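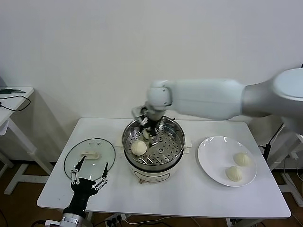

Flat-bottom basket, electric pot: bun bottoms going dense

Posted in July by Nidia Pacheco
Last updated: July, 9:40 p.m.

**npacheco**
I have been steaming plain buns in an electric pot with a lift-in stainless basket. The basket floor is flat and perforated with small round holes, and the lid is glass. Dough is 310 g of all-purpose flour, water at 105°F, instant yeast, a little sugar, no fat. Shaped buns proof on the counter under a towel, then go straight onto the metal.

The tops are smooth. The bottoms are not acceptable. There is a gray, translucent layer where the bun touches the floor of the basket, and it tears when I lift it. Steam time is 9 minutes from the point where steam is visible under the lid. I have tried more time and the layer is the same thickness, only wetter.

Looking for causes in order of likelihood. I would like to avoid paper if possible.

**smadi_steam**
Water level. If the boil is reaching the holes, the bottoms are being poached. Lift the basket out, put in the water you normally use, bring it to a hard boil and look at how high it throws. The level at rest tells you very little.

**Fulteck Joe**
Disagree that it's the level. I'd look at the metal. A bare steel floor starts out cold and condenses steam on contact, and the bun sits in that film until the floor catches up. Preheat the basket with the lid on, then load it. My bottoms cleared up the same day and I changed nothing else.

**smadi_steam**
Thin steel comes up to temperature in seconds once there is real steam under it. I don't believe a cold floor accounts for a layer that thick.

**Fulteck Joe**
In seconds if it is empty. With dough on it the dough is the heat sink. Load cold and you are warming both together.

**npacheco**
Measured the splash. At a hard boil there were drops coming up through the holes in the center, none near the wall. So the level is at least part of it. I will take the water down and rerun with the basket cold, then again with the basket hot, same batch of dough.

**larkspur_bakes**
Loading a hot basket has its own problem. Proofed dough does not like being handled, and you will be working over steam. If you press the bun down to seat it you knock the gas out of exactly the part you're trying to fix. Set it down and let go. If it lands crooked, leave it crooked.

Also use the paper. I don't understand the objection. A square under each bun, cut a little larger than the base, and you can move the bun without touching it.

**npacheco**
The objection is that paper blocks holes. In a small basket, several squares cover most of the floor and the steam has to come up the sides.

**larkspur_bakes**
Then perforate it, or cut it smaller than the base. Or brush oil on the metal. Oil stops the tearing. It won't do anything for the gray layer.

**Dralia_Kitchen**
Two separate faults are being treated as one here. Tearing is adhesion. The gray layer is either free water or collapsed dough. Cut one open and look:

Gray only at the skin, normal crumb directly above it – free water.
Gray extending upward in a wedge, with large bubbles near it – overproofed, base collapsed under its own weight.
Gray and tight all the way through – underproofed, or the yeast is tired.

**npacheco**
First case. Thin, even, normal crumb above.

**Dralia_Kitchen**
Then I side with smadi on the water and would leave the proof alone.

**tinroof**
Glass lids drip. Flat metal-rimmed ones especially. Nobody has mentioned it, but water off the lid runs down the bun and collects underneath. I have a Selport with a glass lid and I tie a cloth around it, corners knotted on top of the handle so nothing hangs near the heat.

**Fulteck Joe**
Drips would mark the tops. OP says the tops are smooth.

**tinroof**
Drips at the rim run down the wall and onto the floor. The tops never see them.

**npacheco**
Results from one batch.

Run A, lower water, basket cold: gray layer reduced, still present on the buns near the wall.
Run B, lower water, basket hot: about the same as A. I can't separate them by eye.
Run C, lower water, basket cold, cloth on the lid: no gray layer on any bun. Slight sticking, no tearing.

Same steam time for all three. Run C proofed longest because it went last, so the comparison is not clean.

**smadi_steam**
Run C first next time and you'll know.

**Fulteck Joe**
I'll concede the preheat makes less difference in your pot than in mine. My basket is heavier. I am still going to preheat.

**larkspur_bakes**
How long do you leave the lid on after the heat goes off? If you open it immediately the skin can wrinkle. I wait 2 minutes with the lid cracked.

**npacheco**
I had been opening it immediately and putting the lid straight down on the table. No wrinkling so far, but I will add the wait.

**tinroof**
Take the buns out once the wait is done. Leave them sitting on the perforated floor while it cools and the bottoms go damp again. A wire rack is fine.

**npacheco**
Reran with the cloth batch first and the bare lid second. The cloth batch was clean, the bare lid batch was gray near the wall. Keeping the lower water and the cloth. I oil the floor lightly for the sticking and have not gone back to paper.

**larkspur_bakes**
Paper would still be easier to clean.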